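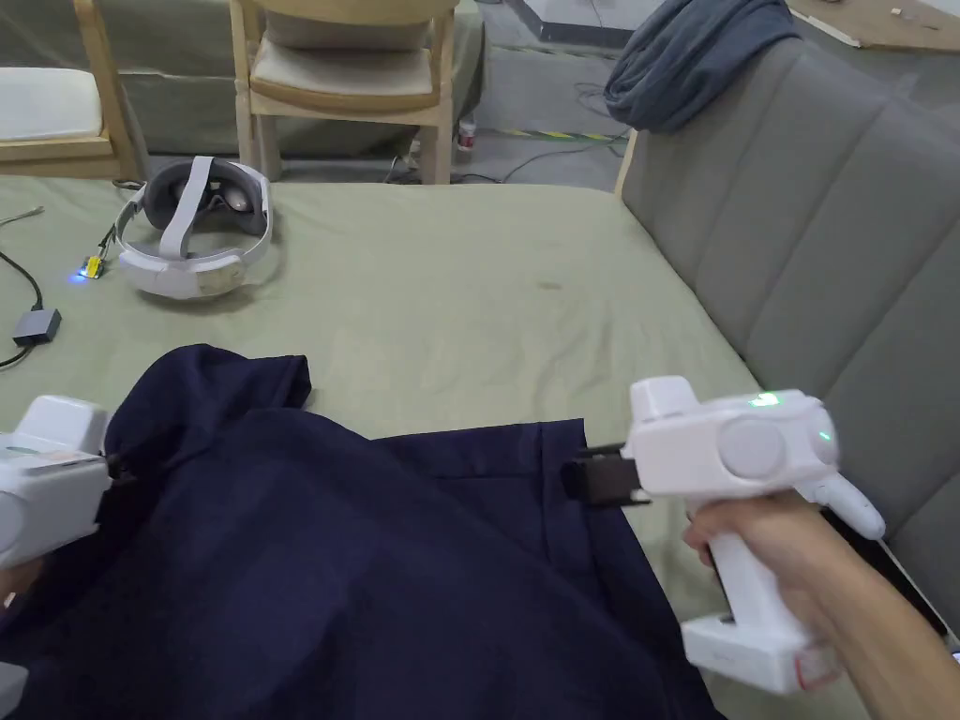
가정조리 실습 6주차: 루(roux)와 베샤멜

지난주 마요네즈에서 분리를 경험하신 분들이 많았는데, 이번 주는 분리 대신 멍울입니다. 발전이라고 생각합시다.

1. 비율
버터와 밀가루는 무게로 1:1. 숟가락으로 재면 1:1이 아닙니다. 매 학기 말하고 매 학기 숟가락이 나옵니다.
조별 분량: 우유 200ml, 버터 20g, 밀가루 20g. 그라탱용으로 되게 쓸 조는 우유를 줄이지 말고 루를 늘릴 것.

2. 루 익히기
약불. 버터가 다 녹고 거품이 잦아들면 밀가루를 한 번에 넣습니다. 화이트 루는 색이 나기 전에 멈춥니다. 색이 났다면 블론드 루를 만들려고 했다고 우기셔도 되는데, 보고서에는 사실대로 적으세요.
날가루 냄새가 고소한 냄새로 바뀌는 시점을 코로 확인합니다. 시계만 보고 있으면 놓칩니다.

3. 우유 붓기
찬 우유파와 데운 우유파가 있고 서로 말을 잘 안 듣습니다. 실습에서는 찬 우유를 세 번에 나눠 붓습니다. 첫 번째를 붓고 반죽처럼 뭉쳐도 당황하지 말고 계속 저을 것. 여기서 불을 올리는 조가 꼭 있습니다.

4. 농도와 간
숟가락 뒷면에 묻혀 손가락으로 그었을 때 선이 남으면 됩니다. 소금은 마지막에. 넛멕은 조금만, 지난 학기 어느 조의 소스는 방향제에 가까웠습니다.

5. 멍울이 생겼을 때
체에 거릅니다. 부끄러운 일 아닙니다. 체까지 태운 경우는 따로 이야기합시다.

6. 보관
표면에 랩을 밀착시켜 냉장. 다시 데울 때는 우유를 한 숟갈 더하고 약불에서 풀어 줍니다.

과제: 같은 비율로 찬 우유와 데운 우유를 각각 써 보고 질감 차이를 200자 이내로. 2000자 쓰지 마세요, 다 읽어야 하는 사람이 있습니다.

다음 주: 벨루테. 닭 육수는 각 조가 미리 준비해 옵니다.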